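Print this article | E-mail this article

Keeping the Hand Grippers Honest: Setup and Care of a Two-Handed Recording Rig

By Cengiz Işık
October 13, 2024

The Wistbridge hall keeps its paired hand-held grippers in service for most of the working day. Each operator carries two grippers and a head camera, and works at ordinary furniture. The vanity station, with its oval mirror and one drawer, is the one that sends the most rigs back to the bench.
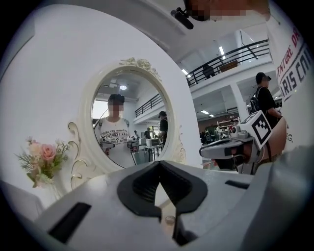
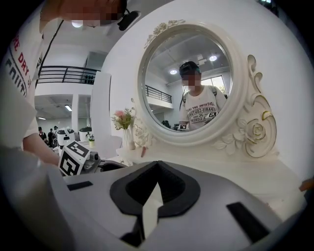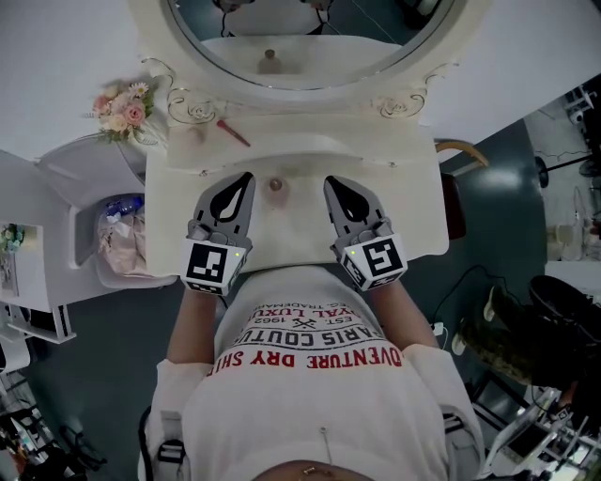
Hand-held grippers and their square markers at the vanity station.

What the station asks of the rig

The drawer is opened by a small round knob. The fingertips have to close on it squarely, and a pair that has drifted even slightly will slide off to one side. Small items on the tabletop, such as a cosmetic brush, need the same accuracy at a lower angle, with the gripper body close to the surface.

The mirror brings a second problem. A marker can show up in the glass as well as on the gripper that carries it, and the tracking software must be told which to keep. Susov, the package used at Wistbridge, has a mask setting for this. The mask is drawn once per station and has to be redrawn whenever the mirror is moved. A mask left over from an earlier layout will throw out good readings along with the bad ones, and the log gives no warning.

Start-of-day setup

Setup takes 7 minutes a rig when nothing is wrong. The order below is the one posted at the bench.

1. Wipe the gripper lens with a dry cloth. Do not use spray.
2. Work the trigger through its full travel and watch both fingers. They should meet at the same moment.
3. Check the marker mounts by hand. Any play at all means the rig stays on the bench.
4. Connect the cables and route the slack behind the shoulder strap.
5. Fit the head camera and have the operator look straight down at the work surface. Both grippers should be in view with the elbows bent.
6. Hold both grippers still for the reference recording, then compare it with the stored one.

Step 6 is the one most often rushed. Susov accepts a difference of up to 2 millimeters between the new reference and the old. Above that, the rig is recalibrated on the Bjarnason plate, a flat steel fixture with two cradles. The cradles hold the grippers at a known spacing, and the routine then runs without further input.

Wear and replacement

Finger pads are changed at 300 hours of use or at the first visible nick. They are always changed as a pair, on one gripper at a time, and the closing check is repeated before the second gripper is opened up. Mixing a new pad with an old one gives uneven grip on round objects, and the drawer knob shows it up quickly.

Marker faces are looked at under a desk lamp for scratches and lifted corners. A lifted corner cannot be pressed back down reliably. The face is peeled off, the mount is cleaned, and a new one is applied with the alignment jig supplied by Wiscombe. Each marker has its own pattern, and the replacement must match the number recorded for that side. Left and right have been swapped twice at this bench. On both occasions the reference recording failed at once, so no work was lost.

Cables fail at the strain relief far more often than at the plug. The usual symptom is a dropout when the operator reaches across the body. To find it, hold the plug still and flex the first few inches of cable while watching the signal. If the signal breaks, replace the whole lead. Splices have been tried and are no longer allowed.

Records

Every rig has a card. Hours, pad changes, marker changes and calibration differences go on it in pencil, and are copied to the shared sheet at the end of the shift. Over the past year the cards show 56 bench visits for the vanity station, mostly for pads and cable leads.

A revised marker mount with a captive screw is due from Wiscombe in November. It will be fitted to the spare rig first and run at the vanity station before any others are converted. The present mounts stay on the same inspection schedule until then.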